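Sorting and Storing Loose Power Cords in the Olley Workshop
Project report, Prerumby College, Workshop Practice module

1. Background

The Olley workshop lends equipment to every class in the building, and most of that equipment needs a power cord. The cords used to live in a steel cabinet by the sink. When a class ended, people opened the door, pushed the cord in and closed the door again. By June the bottom shelf was one large knot, and it was normal to spend the first part of a lab session pulling on a plug to see what else moved.

Our group was asked to find a cheap way to store the cords so that a student who had never used the room before could find the right one and put it back. We had no budget. What we did have was a stack of used cardboard boxes that the stores office was going to flatten and recycle.

The report covers how we sorted the cords, how we chose the boxes, how we coiled and packed, and what went wrong. It doesn't cover electrical testing, which the technicians do on their own schedule.

2. What was in the cabinet

We emptied the cabinet on a Monday and laid everything out on the floor of the Visser annex, where there is more space. The total was 290 cords, counting anything with a plug on at least one end. We put them into piles by the connector at the equipment end, because that is what a student looks for. Length came second.

We first tried sorting by length, and gave up after an hour. A coiled cord does not look like any particular length, and two of us kept putting the same cord in different piles. Sorting by connector was much faster. The only arguments were over adapters with a fixed lead, which are half cord and half something else. We gave those their own pile.

Cords with cracked jackets, bent pins or tape on them went into a bin for the technicians. We did not try to repair anything.

We also looked at the loan records in Clurkeo, the booking system the college uses. There were 1,257 entries for the workshop over the period we were given, but cords are almost never booked out by themselves. They are listed as part of a kit, or not listed at all. This meant we could not use the records to find out which cords were used most, and had to ask people. The answers agreed well enough – nearly everyone wanted the ordinary monitor and desktop cord, and nearly everyone said it was always on the bottom.

3. Choosing the boxes

The stores office had several shapes of box. We compared them by using each one for a few days with the same type of cord in it.

Tall boxes were the worst. They hold a lot, but the cords sink and catch on each other, and you end up with a smaller version of the cabinet. Boxes with four loose top flaps were also annoying, because the flaps fall inward over the contents every time you reach in.

The shape we settled on is a shallow brown tray with a single lid flap along the long side. The flap folds up and back, so the whole inside is open to you. There is a round hole in the flap and another in the side wall, and you can hook a finger into either one to pull the box toward you. It is shallow enough that a coil lies flat and you can see what it is without lifting it.

The drawback is that the walls are only cardboard. We had expected the bottom to fail first, and it did not. The front wall did. People rest their wrist on it, drag plugs over it, and pull the box by it even though there are holes for that. Once the top edge starts to tear, the layers separate and the corrugated part shows, and after that the connectors catch on the rough edge. We tried two repairs:

Packing tape folded over the torn edge. Quick, looks untidy, came up at the corners after a while.

A strip of card cut from a scrap box and glued along the outside. Took longer and needed to be clamped overnight, but stiffened the wall a lot.

Where a box was torn badly on one side we considered turning it around, but then the lid flap would be at the front and in the way. We decided to leave torn boxes in use for the trial so that we could see how much it mattered in practice.

4. Coiling

We wrote a one-page instruction for coiling and taped it inside the cabinet door. The steps were:

Hold the plug end in one hand with the plug hanging down.
Make loops the width of a dinner plate. Let the cord turn between your fingers as you go.
Stop with a hand's length left over.
Close a hook-and-loop strap around all the loops.
Lay the coil flat in the box. Do not stand it on edge.

The loop size took some discussion. Small loops pack better, but a thick cord does not want to stay in a small loop and it springs open as soon as it is put down. Large loops hang over the sides of the box. Dinner plate size was a compromise and it fits the tray with a little room left at the ends.

We ran out of straps early on. After that the unstrapped cords were laid in the tray by themselves or with one other. An unstrapped coil relaxes and spreads along the nearest wall, and with a shallow tray it tends to climb over the edge. It is still better than a knot, and it takes a few seconds to fix.

5. Setting up a packing table

At first we packed the boxes on the annex floor, which was hard on the knees and meant carrying full trays up the steps. We moved to one of the big tables with the green cover. It is scuffed from years of use, but cardboard slides on it easily and dark cords are easy to see against it.

Two boxes side by side worked best: one being filled, the other waiting next to it. With three, people began putting cords in whichever was nearest and we had to sort again. We kept the lid flaps up the whole time and only folded them down when a tray was going to the shelf.

We also learned to clear the table between types. Cable ties, bits of jacket and scraps of cardboard build up, and some of it gets swept into the trays with the cords.

6. Results

We timed students fetching a named cord before and after the change. Our timing was not careful enough to give proper figures, because some of them had helped us pack and already knew where everything was. What we can say is that nobody in the second round had to untangle anything, and in the first round most did.

Putting cords back was less successful. The right box was used nearly every time, so the sorting by connector seems to make sense to people. The coiling was mixed. Cords came back in a neat coil when the person was not in a hurry and in a handful when they were. We think the single most useful change would be more straps, fixed permanently to each cord so that they can't be lost.

Labels were written by hand on the outside of the lid flap, which turned out to be the wrong place. When the flap is up, the label faces the wall. For the next batch we will write on the inside.

7. Trays on the packing table

The same type of tray with a black cord in it, and with nothing in it. The front wall is torn in both.

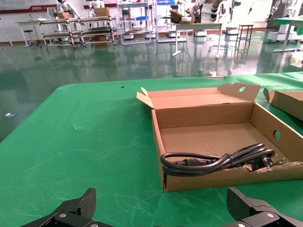
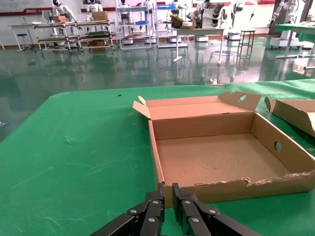
8. Comments received

Nomvula Du Plessis read the draft and wrote that she would skip the glue and the tape and just cut the front wall of each tray down in a shallow curve from the start, so that there is a place for the wrist and no straight edge to tear. She also asked why the spare cords needed to be in the workshop at all, when most classes only use the ordinary type, and suggested keeping one tray of those by the door and sending the rest to the annex.

We have cut down the wall on one tray and put it on the middle shelf. The question about the annex will have to go to the technicians, as they hold the key.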